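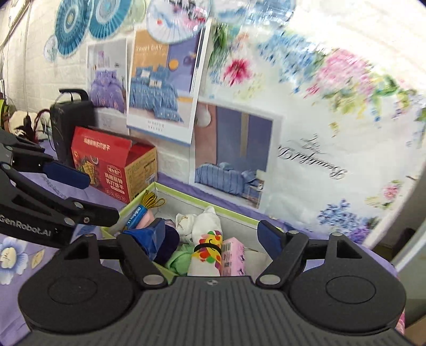 Let's start with the word that trips everybody up in week one, which is "density." When we talk about how much energy a battery holds, we can mean per pound or per gallon, and the two numbers tell you very different things. Think of a storage box packed with soft stuff and a coiled bundle of yellow cord. It can be full to the rim and still be easy to lift, so it has run out of volume long before it has run out of weight. Hydrogen has the same problem – great per pound, pretty awful per gallon.

Now the Museck worksheet. The plant stores 315 megawatt-hours when full, and I'd like you to find how long it can run at 30 megawatts. Ignore losses the first time through (you should get ten and a half hours), then do it again with the Brondora loss figure from last week. I used to skip the second pass and people came to the exam thinking storage was free!

Please watch your units. Megawatts are how fast, megawatt-hours are how much, and I still mix them up at the board when I'm talking too quickly, so shout if you catch me.

Reading for next time is the Ganik chapter on pumped hydro, plus the 2 handouts on the Nwachukwu reservoir. Skim the geology, I won't test it. Do look at the pump curves though, we'll need them again for the June project. Bring a calculator – phones are fine.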